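Home | Forum | Data Collection | Search | Log in

Wrist view: keep the idle parts or cut them?

pfister_k
We have 851 demonstrations for the Retine model now. In many of them the arm waits before the task starts, and the wrist camera looks only at the room. Do you cut this part?

trollo
I cut everything before the first motion command. With waiting inside, our policy learned to wait also. In 23 episodes it was the only thing it did. 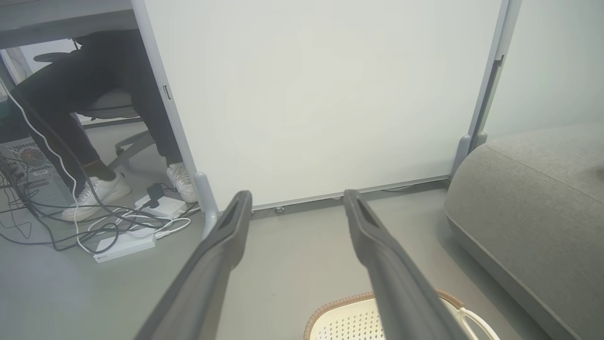 pfister_k
But the background changes between sessions – people, cables, furniture – and I hoped this helps the model to ignore it.

pleden2
I disagree with trollo a little. Keep 2 seconds, then cut. The model needs to see a start from rest.

trollo
Fine for slow tasks. For picking I would still cut all.

pfister_k
I will train both versions with 4 seeds each and post the curves in February.

Last updated: 9:40 pm
Contact | Copyright Pleden Forum | Back to top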